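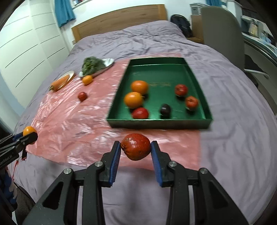 Right gripper open around an apple, left gripper holding an orange, green tray behind. Wrist view, right hand.

Kirkus Fruit Tray: README

Hi, and thanks for downloading this. I'm Innes Laing and I put Kirkus together, mostly in a spare bedroom, with two hand-held grippers and more fruit than my household wanted to eat. It's a set of demonstrations for teaching a two-armed robot to move fruit and veg between a tray and whatever is lying nearby. Every episode was done by hand, with me holding a gripper in each fist, so there's no teleop lag in the data and no arm to get in the way.

What you get

There are 400 episodes, each in its own folder. Inside each one you'll find the video from both grippers, the jaw opening over time, the estimated path of each gripper, and a little text file with the instruction I was following. The instructions are in plain everyday English ("put the orange in the tray", "swap the apple for the plum") and I didn't tidy up the wording much. If you want them in a neater format there's a script called histmont that will rewrite them, though I like them the way they are.

The grippers are a matched pair with ridged blue finger pads. The pads grip an apple beautifully and are a bit too grabby on a ripe tomato, so go gently if you're copying the setup.

How I recorded it

Most of it was done on a bed. I know, I know, but a duvet is a really good test surface! It's lumpy, it sags when you lean on it, and nothing sits at quite the same height twice. There's a sheet of pink plastic over part of it, which is shiny and crinkly and throws up glare in the afternoon. I kept those episodes in. If your policy only works on a matte grey table then it's better to find out now.

I started each session by setting the grippers down in the same spot for the tracker, then picking them up and going for it. Between episodes I shuffled things about by hand: fruit in the tray, fruit out of the tray, a carrot across a plate, some leafy greens on a platter for a bit of variety. The colours overlap quite a lot, with red apples next to a red tomato, and that's on purpose. An early model I trained (I called it Bravo, very optimistic of me) learned "grab the red thing" and was hopeless the moment there was a second red thing.

I worked in blocks of around 2 hours. Past that my wrists got tired and you can see it in the paths, they go all wobbly.

Things to watch out for

The tracking drifts when a gripper gets very close to the duvet, as there isn't much texture for it to hang on to. I've flagged the worst ones with drift = 1 in the episode file. Drop them or keep them, up to you.

Each hand gets in the other one's view now and then. I left that alone too, and I'd suggest you don't crop it out, as your robot's arms are going to do the same thing.

The background is a proper lived-in room with a wardrobe, curtains, a desk and an office chair. It hardly changes, so please don't expect a model trained only on this to cope with your kitchen. Mix in something else. I've been using it alongside my older set, Heltier, which is all countertops, and the two together work much better than either did alone.

There are 4 failed grasps labelled as successes that I know of. They're listed in known_issues.txt. If you find more, send me the episode number and I'll add it.

Using it

Unzip it, point the loader at the top folder and run the viewer first. Please do look at a few episodes before you train on them! Left and right are from the point of view of the person holding the grippers, and mixing those up cost me most of a December.

You're free to use it for research or teaching. A mention would be lovely, and if you get it running on a real pair of arms I'd love to see the video.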